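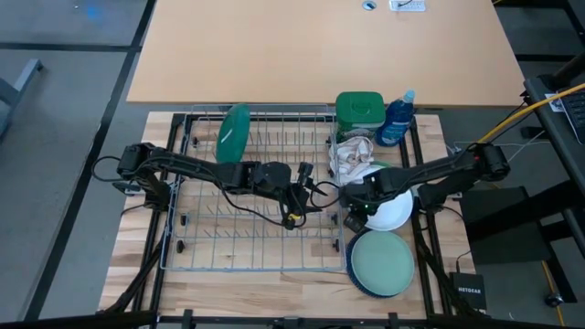 **Neema Mugo**, second-year student, Film and Media Studies

# Does the filmmaker interview tell us anything? A report on press coverage of *Siston*

For my term project I read the interviews given by first-time director Peninah Were while she was promoting *Siston*, her low-budget drama about two sisters who inherit a bus company. I wanted to know how much of what a director says in these pieces is new, and how much is the same material passed from outlet to outlet. I expected a lot of repetition. I got more than I expected.

## What I read

I used 12 interviews, published between the film's first festival showing in March and the end of its short theatrical run. Nine were written up as articles and three were podcasts, which I transcribed myself (slowly). I left out red carpet clips because they rarely run past one answer.

I then listed every question and sorted them by topic. There were 301 in all. Sorting was harder than it sounds. "Where did the story come from?" and "Is this your own family?" are close to being one question, but I kept them apart because Were answers them differently.

## What came up

Over 60 of the questions were about whether the film is autobiographical. Were says in nearly every piece that it isn't. She grew up in Flundon, the film is set in Flundon, and for most of the writers that seems to have settled it. Two articles print her denial and then describe the film as "deeply personal" in the next paragraph.

Questions about craft were scarce. The long argument in the depot office plays in a single take, and I would have thought somebody would ask how it was rehearsed. One podcast host did. Were talked for several minutes about moving the desk and losing a whole afternoon to a squeaky door, and it is the best passage in the whole set. The written interviews skip the subject.

The story about the lead actress getting lost on her way to the audition appears in seven of the pieces. The wording barely changes. In one version she is late by an hour, in another by most of a morning. I don't think Were was lying. I think she had told it so often that it had turned into a routine, and the interviewers were happy to have it.

## The Stostamcombe session

I also attended a public Q&A at the Stostamcombe Arts Center, in a hall that seats 200 and was about half full. I went hoping the audience would do better than the press. For a while they did. A man who had driven buses asked why the drivers never fill in their log sheets, and Were admitted she had cut those shots. Then the moderator brought up the audition story, and we were back on familiar ground.

I asked her whether she minded getting the same questions. She said she would worry more if they stopped. I wrote that down as charming at the time. Reading it again, I notice she didn't answer me.

## Problems with my method

All of the interviews were arranged by one distributor, Shemweta Pictures, and I couldn't find out whether the writers were given suggested topics. My email to the company got an automatic reply. If there was a topic sheet, then some of the repetition belongs to the publicity office and I have been too hard on the writers.

I also sorted the questions alone. My supervisor suggested a second reader, and she was right, but I ran out of term.

I can't claim that these results apply to other films. A bigger director with more time per interview might get better questions, or might just get the same ones in nicer hotels. I would want to see the transcripts before I believed either.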